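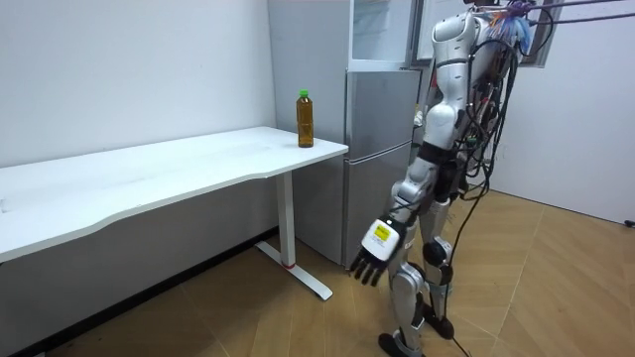
흰색 무광 상판은 처음 들여놓을 때 참 예쁘지요. 방이 한결 환해지고 물건을 올려놓으면 다 깔끔해 보이고요. 그런데 몇 달 쓰다 보면 어느 날 햇빛이 비스듬히 드는 시간에 문득 보게 돼요. 닦았다고 생각한 상판 위에 희미한 얼룩이며 손자국 같은 것들이 여기저기 남아 있는 걸요. 위 책상처럼 길고 평평한 흰 상판은 올려둔 물건이 별로 없을수록 이런 자국이 더 눈에 들어온답니다. 저도 오랫동안 물티슈로 쓱쓱 문지르고 말았는데, 그렇게 닦으면 마르고 나서 또 다른 자국이 생기더라고요. 오늘은 제가 여러 해 동안 이것저것 해 보면서 자리 잡은 방법을 차근차근 적어 볼게요. 조금 길어도 차 한 잔 옆에 두고 읽어 주세요!

준비물

미지근한 물 200ml
주방용 중성세제 한두 방울 (정말 한두 방울이면 돼요)
부드러운 극세사 천 세 장
면봉 몇 개
부드러운 칫솔 (쓰던 것도 괜찮아요)
지우개 (연필 자국이 있을 때만)

천은 보풀이 나지 않는 것이면 무엇이든 좋아요. 저는 Karnau에서 나온 얇은 천을 오래 쓰고 있는데, 특별해서라기보다 빨아도 모양이 잘 안 변해서 그냥 계속 쓰게 되네요. 색 있는 새 천이라면 먼저 한 번 빨아 주세요. 예전에 짙은 남색 천을 빨지도 않고 썼다가 상판 한쪽이 푸르스름해져서 오후 내내 그것만 닦은 적이 있거든요.

1. 상판 비우기

모니터 받침이나 스탠드처럼 옮기기 귀찮은 것까지 다 내려 주세요. 물건을 이리저리 밀어 가면서 닦으면 꼭 물건 밑에 둥근 경계가 남아요. 전원이 연결된 기기는 코드를 뽑고 내리시고, 책상 주변에 늘어진 선이 있으면 걸려 넘어지지 않게 한쪽으로 모아 두세요. 컵 받침 밑은 의외로 끈적하니 이참에 받침도 같이 씻으면 좋고요.

2. 마른 먼지부터

첫 번째 천은 물을 묻히지 않고 씁니다. 안쪽에서 바깥쪽으로, 힘을 주지 말고 가볍게 쓸어 내리세요. 무광 표면은 유광보다 흠집이 덜 보일 것 같지만 세게 문지르면 그 부분만 반들반들해져서 나중에 되돌리기가 어려워요. 모래알 같은 것이 만져지면 천을 한 번 털고 다시 시작해 주세요.

3. 세제물로 닦기

물에 세제를 풀고 두 번째 천을 적신 뒤 꼭 짭니다. 짰는데도 물이 똑똑 떨어지면 한 번 더 짜야 해요. 상판을 머릿속으로 나누어서 한 구역씩, 한 방향으로 길게 닦아 주세요. 동그랗게 문지르는 분이 많은데(저도 그랬어요) 무광 상판에서는 빛을 받으면 그 동그라미가 그대로 보이곤 해요. 천이 더러워지면 깨끗한 면으로 접어 가며 쓰시고요.

4. 앞쪽 모서리

손때가 제일 많은 곳은 한가운데가 아니라 앞쪽 가장자리예요. 손목과 팔이 늘 닿으니까요. 앞 가장자리가 완만하게 휘어 있고 가운데쯤이 살짝 들어간 책상이라면 그 들어간 곳을 특히 꼼꼼히 봐 주세요. 곧은 모서리처럼 한 번에 쭉 밀면 천이 떠서 그냥 지나치기 쉬워요. 천을 손가락에 감고 곡선을 따라 짧게 짧게 닦다가, 마지막에만 끝에서 끝까지 이어서 닦으면 됩니다. 모서리 아랫면도 한번 만져 보세요. 깜짝 놀라실지도 몰라요!

5. 잘 안 지워지는 자국

물걸레로 안 지는 얼룩은 종류별로 조금씩 다르게 대해야 해요.

연필 자국: 물이 닿기 전에 깨끗한 흰 지우개로 살살 지웁니다. 가루는 꼭 털어 내세요.

커피나 차 자국: 세제물 적신 천을 얼룩 위에 올려 두고 20분 기다렸다가 닦으세요. 문지르는 것보다 기다리는 편이 훨씬 잘 돼요. 다만 이음매나 가장자리 마감이 들뜬 곳에는 올려 두지 마세요. 물이 스며들면 부풀 수 있어요.

볼펜 자국: 면봉에 소독용 알코올을 조금만 묻혀 눈에 안 띄는 곳에 먼저 시험해 봅니다. 괜찮으면 자국 위만 톡톡 두드리고, 바로 물걸레로 한 번 닦아 주세요. 칠을 한 상판이라면 알코올은 건너뛰시는 게 마음 편해요.

스티커 자국: 드라이어의 따뜻한 바람을 20cm쯤 떨어져서 쐬어 준 다음 손톱 말고 못 쓰는 플라스틱 카드로 살살 밀어 냅니다.

매직블록은 저도 참 좋아하지만 무광 상판에는 권하고 싶지 않아요. 아주 고운 사포로 문지르는 것과 비슷해서 자국은 없어져도 그 자리만 윤이 달라져요. 아세톤이나 연마제가 든 크림 세제도 마찬가지고요.

6. 헹굼과 마무리

두 번째 천을 맑은 물에 여러 번 헹궈서 다시 한 번 닦아 주세요. 세제가 남으면 그 위에 먼지가 더 잘 붙어요. 그다음 세 번째 마른 천으로 물기를 거둡니다. 저절로 마르게 두면 물방울 모양이 남으니 조금 번거로워도 꼭 바로 해 주세요. 다 되었으면 고개를 낮추고 창 쪽을 향해 상판을 비스듬히 들여다보세요. 위에서 볼 때 안 보이던 자국이 그제야 보인답니다.

7. 다리와 받침

상판만 하얗고 다리는 뿌연 책상이 참 많지요. 흰 기둥 다리에 T자 받침이 달린 책상은 받침 윗면에 먼지가 앉고 신발 자국도 잘 생겨요. 기둥은 위에서 아래로 닦아 내려오고, 기둥과 받침이 만나는 구석은 칫솔에 세제물을 살짝 묻혀 문질러 주세요. 그 근처에 색 띠 같은 장식이 있으면 칫솔 대신 천으로 가볍게만 닦으시고요. 붙여 놓은 것인지 칠한 것인지 모를 때는 조심해서 나쁠 것 없어요. 책상 뒤와 벽 사이 틈은 어두워서 잊기 쉬운데, 긴 자에 천을 감아 고무줄로 묶으면 웬만한 곳까지 닿아요.

얼마나 자주 해야 하나요

매번 이렇게 다 하면 지쳐서 못 해요. 평소에는 마른 천으로 먼지만 닦고, 세제물 청소는 두 주에 한 번쯤이면 충분하더라고요. 여름에는 팔이 끈적하니까 7월쯤에는 앞쪽 모서리만 더 자주 닦고 있어요. 팔이 닿는 자리에 얇은 매트를 까는 것도 좋은데, 가끔 걷어서 밑을 환기시켜 주세요. 햇빛이 드는 방이면 매트 밑만 색이 달라질 수도 있어요.

덧붙임: 지난번 글에 Ans Van Dijk 님이 누렇게 변한 상판도 하얗게 돌아오느냐고 물어봐 주셨어요. 손때 때문에 누레진 것은 3번과 5번을 며칠 간격으로 되풀이하면 꽤 나아지지만, 햇빛에 바랜 것은 아쉽게도 닦아서는 돌아오지 않아요. 저는 그런 책상에 창가 자리를 양보받아 화분을 올려 두었는데, 물받침만 넉넉한 걸로 쓰면 잘 지낼 수 있답니다. 화분 밑 물자국 지우는 법은 다음에 따로 적을게요.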